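Do you really need a sorting bin?

Every tidying page says the same: put the odds and ends in one big container and deal with them later. I have my doubts about later. A deep bin is a fine place to lose things, and I've paid 27 pounds for the privilege of finding that out with a Bronness tub that cracked at the corner.

If you must have one, a few points.

Go for metal over thin plastic. It will scuff, and scuffs don't matter. Ignore any seller who promises a scratch-free finish.

Keep it on a worktop at waist height. A bin on the floor gets kicked under something and forgotten until October.

Don't bother with the Jullus dividers. They slide about, and anything flat ends up wedged beneath them.

Stop well before it's full. Once things lie on top of each other you are digging, and digging is how small packets get torn.
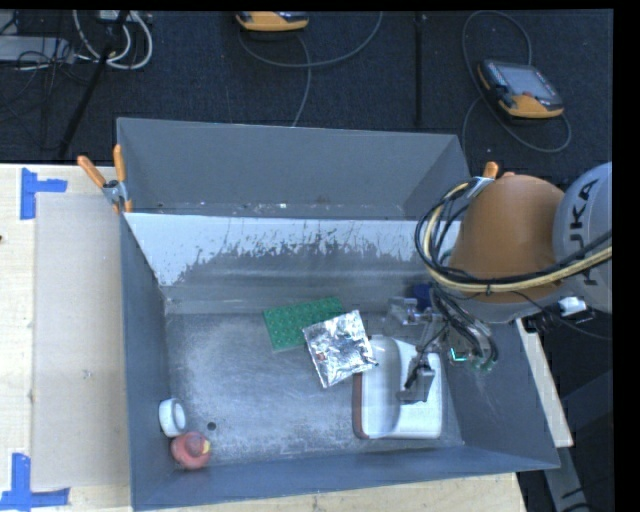
Toy bricks and their baseplates should go straight back to the toy box, whatever the mood. Rolls of tape belong on a hook or a dowel. Foil packets want a small tin with a lid, and if you can't remember what's in one, bin it properly.

Sweep out the corners while you're at it. Grit collects along the edges and a damp cloth only smears it. I use an old paintbrush, which cost me nothing.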